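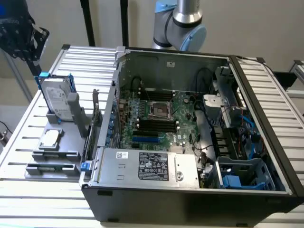 So, the arm bench. A few of you asked at the last open night what exactly has been eating up the back corner at Plerkorton since March, and I promised I'd write something for the newsletter instead of mumbling about it over the soldering fumes.

The short version is that we're trying to get a robot arm to put a desktop PC together. The long version is, well, long.

I should say up front that I picked the PC idea because I thought it would be easy. Computer parts are made to go in one way. There are notches and keys and latches everywhere, and half the latches on an old Dell tower are bright blue so a tired office IT person can find them! I figured if a person can do it half asleep, an arm with a decent gripper could do it by summer. You can stop laughing now.

We started with memory, and memory is still where I'd tell anyone else to start. The arm picks a module out of the tray, carries it over the board and lines it up with a slot. All good. Then it has to push, and pushing is where my evenings go. A RAM stick wants a firm, even shove straight down, and if the gripper has it even slightly tilted, one end goes in and the other end rides up. When I do it by hand I rock it a little without thinking. Teaching an arm to rock it a little without thinking took me 121 tries before I got one I'd call clean, and I wrote every one of them down in the green notebook, so if you want to see what a person's handwriting looks like when it is losing hope, come by.

The processor is a whole different animal. Hardly any force needed, but it has to be set down flat and square and the right way around, and there's no room for a bump on the way in. I won't let the arm near the socket at full speed. We run that move at 20 percent and I stand there with my hand over the stop button, holding my breath like it's going to help. (It might help.)

Now the tray, because I'm weirdly proud of the tray. The first version was a cookie sheet with tape on it, and the parts slid around whenever somebody leaned on the bench. The gray one we use now has a place for each part: a square recess for the processor, slotted holders that keep the memory standing, and room for the hard drive to stand up in its blue caddy. Having things always start in the same spot made a bigger difference than any of the code I wrote, which stung a bit. If you're doing any kind of pick and place project at home, please spend a weekend on your tray before you spend a month on your software. I did it the other way around.

The tower works on its side with the side panel off, opening up to the ceiling, so the arm can come straight down onto the board. The slotted aluminum bench helps too. I can bolt down a stop wherever I want one and take it off again for the next test – much nicer than the old door on sawhorses, which had a slope I never did find the cause of.

Cables are the thing I'm putting off. I have no plan for cables. A stiff part stays the shape it was when you picked it up, but a SATA cable does whatever it likes, and the power leads are worse. For now a human (me) deals with the wiring and the arm gets the parts with corners. I've read a few people's write-ups where they clip the connector into a little holder first so the gripper has something solid to grab, and I'd like to try that once the memory step stops making me crabby.

A word on software, for those who care. I'm using Clurketti for the motion planning and a pile of my own scripts for everything else. Clurketti is fine as long as you tell it about every single thing the arm could hit. I forgot to tell it about the top edge of a drive cage once. There's a dent. The settings file is up to 2708 lines, and I'm sure a good chunk of those are me turning the same thing on and off again in different places, so if somebody enjoys tidying, I'd be thrilled to have you.

Parts we could use: dead desktop towers, any brand, as long as the board is still in there. They don't need to boot. Old memory is great, the more beat up the better, since it gets pushed in and yanked out over and over and the contacts wear. I'm also looking for a second Plonier bracket to match the one on the wrist, and if anyone still has the box of rubber finger pads that came with the Zheng kit, I'd love to borrow 2 of them and see whether they grip the edge of a module any better than what I've got.

Come say hi if you're in the shop. I'm usually there after 7 p.m., and you're welcome to watch as long as you stay on the door side of the yellow tape while the arm is powered. Bring a dead computer and I'll let you press start.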